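Visit report: the demonstration day at Brokeo

In December I was invited to see the hand-held gripper kit which Brokeo is now offering to small workshops and schools. I teach handling and packing at a training center, and my director asked me to look at the kit and write down my impressions for colleagues who could not travel. I apologize in advance for my English, I write these reports in it so that our partners can read them too.

The office is on the third floor, and the elevator was not working that morning. I came a little before ten. Vira Fedoruk met me at the door, gave me a badge and a very strong coffee, and told me that the program was flexible. This was true. There was a short talk, then a long time for trying, and then a talk about prices which started late and finished even later.

The idea of the kit is simple to explain. A person holds the gripper in the hand and does the task, and the gripper records how it was done. Later the recordings are used to teach a robot arm. The company sells the gripper, the software and a support contract, and it is possible to take the first two without the third. Ms. Fedoruk was quite open that most customers regret it when they do so.

I had read about the kit before, but I did not imagine the size of the thing correctly. The housing is large, and with my small hands I needed some time before I felt safe with it. After the first half hour I stopped thinking about it. My wrist remembered it the next day.

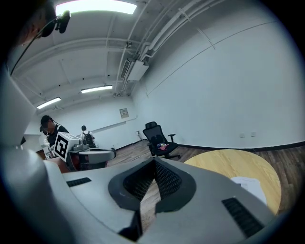
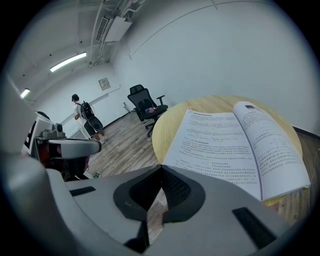 The exercises for visitors were chosen well, I think. We began with picking up one light object and putting it down in another place, many times. It sounds boring and it is boring, but I learned that I have a bad habit: I turn my hand too fast at the end of the movement. Ms. Fedoruk showed me this on the replay and asked me to wait a moment before I let go. My next recordings were cleaner.

Then we tried soft objects. For me this was the most useful hour, because at our center we pack many things in thin bags. The gripper held a bag without trouble, but it was difficult to let it go in the right position. Two of my attempts were refused by the software, with a message which said only "low quality". I asked if it could say what was bad, the speed or the view or the grip. I was told that a better message is planned for the spring version.

The manual is thick and careful. The chapter about calibration is good, and I followed it alone without asking for help. The chapter about exporting files is weaker. It uses three different words for the same folder, and I had to ask which one was meant.

Now the prices, which my director will read first. The basic kit costs 1735 euros, with one gripper and a license for one computer. The support contract is paid every year and includes 18 hours of remote help. A second gripper is cheaper than the first, but they did not want to give me a number in writing before they know our order. Training of the staff is separate.

I also asked how many recordings we would need for one simple task. The answer was over 1000 if the objects change their place a lot, and fewer if the place is fixed. I find it an honest answer, but it means many afternoons for our students, and we must plan who will do it.

For comparison, last year I visited Tuominen, where the gripper is lighter but the software is closed, and you cannot take your recordings to another system. Zuretti has a nicer handle and a much higher price. A colleague from Pama, who I met at the coffee machine, told me they rented a kit for 3 months before deciding, and I asked if we can have the same condition. Brokeo agreed in principle.

My recommendation is to rent first - one gripper, with support - and to start with the packing of small boxes, not with bags. Before signing I would like to have a written answer on these points:

The price of the second gripper
The date of the new software messages
Who pays the transport if a gripper goes back for repair

Lunch was soup and bread, and it was very good. The train home was late, so I wrote most of this report at the station.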